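Abrasion and Pilling of Upholstery Fabrics in Shared Student Housing
Project report, Textiles and Interiors module
Tzu-hsuan Lui
2023-02-14

3. Method

Fabric samples were taken from 15 seats in two halls at Bokudton. Each sample was conditioned overnight before testing and then rubbed against a standard wool cloth under constant load. The machine was stopped every 2,000 rubs and the surface graded for pilling on a five-point scale. Weight loss was recorded at the same intervals.

Cleaning records were incomplete for the older hall — only the date of purchase could be confirmed — so cleaning was left out of the analysis.

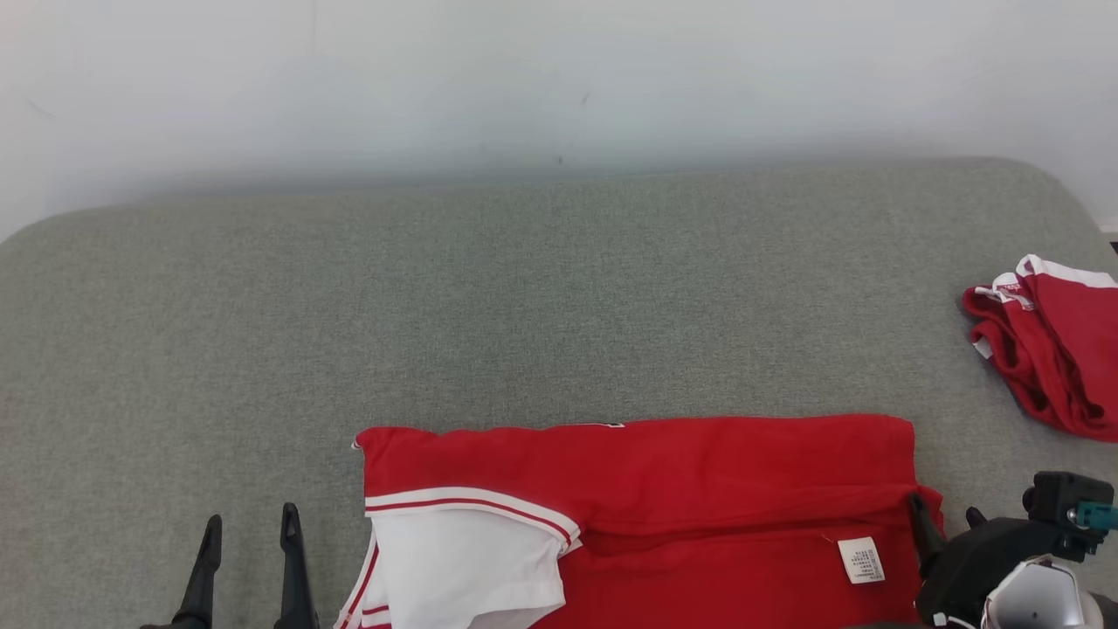
Figure 2. Grey upholstery against a plain, pale wall.

4. Results

Polyester weaves kept their grade for longer than the wool blends. Pilling on the blends appeared early and then levelled off as loose fibres broke away. Weight loss did not follow the pilling grade closely, and the two measures should be reported separately. A repeat run is planned for May with a heavier load.

Contact: Textiles and Interiors office, Bokudton | Back to top

Related reports
Foam hardness after repeated loading
Light fastness of dyed curtain cloth
Seam strength in loose covers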